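ゴミ箱まわりを見直したら、掃除が楽しくなった話

2023年8月29日

こんにちは!今日はものすごく地味なテーマです。ゴミ箱です。でも書きたくて仕方がなかったので書きます。

4月に今の部屋(201号室)に越してきてから、ずっとフタつきの大きなゴミ箱を使っていました。立派なんですけど、ペダルが重いし、中が見えないから捨て時を逃すし、夏はもう開けるのが怖い。そんなとき、友人のアラバ・テテさんの家で金属メッシュのゴミ箱を見て、「これだ!」と。軽くて、洗うのもシャワーでざっと流すだけだそうです。帰り道に雑貨店のZestwoodに寄って、似た形のものを買ってしまいました。

メッシュのいいところ

まず、たまり具合が外からぼんやりわかること。これが想像以上に便利で、「あ、そろそろだな」と通りすがりに気づけるんです。それから、上に向かって少し広がっている形なので、袋がかけやすい!縁がくるんと丸くなっていて、折り返すときに袋が引っかかって破れないのもうれしいところ。

袋は薄紫に

透明や白の袋だと味気ないなと思って、半透明のラベンダー色にしてみました。銀色のメッシュ越しに紫がふわっと透けて、けっこうきれいなんですよ(ゴミ箱にきれいって言う日が来るとは)。

かけ方も変えました。縁にかぶせて折り返したら、余った部分を片側に寄せて、きゅっとひと結び。これだけで袋がずり落ちなくなります。前は重いものを入れるたびに袋ごと底に沈んでいたので、もっと早くやればよかった!結び目はきつくしすぎないほうが、外すときに楽です。

ペットボトル問題

置き場所は部屋の隅、グレーの大理石柄のところに決めました。白い筋の入った柄に銀色がよく合います。ただ、暑い時期はボトルの減りが早くて、袋の口からにょきっと飛び出すこともしばしば。黄色いキャップに赤いラベルの一本なんて、入りきらずにゴミ箱の手前で寝転がっています。

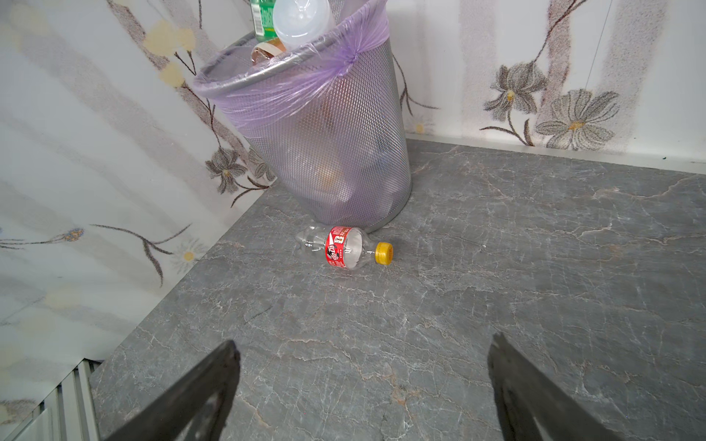 次にやりたいこと

というわけで、ボトル専用の置き場を作るつもりです。今考えているのは、同じメッシュの小さめのゴミ箱を2つ並べる案。片方はボトル、もう片方はキャップとラベル用です。横幅13センチのすきまにも何か置けそうで、巻き尺を持ってうろうろしています。楽しい!

みなさんは袋の余りをどうしていますか?結ぶ派、クリップ派、輪ゴム派、ぜひコメントで教えてください。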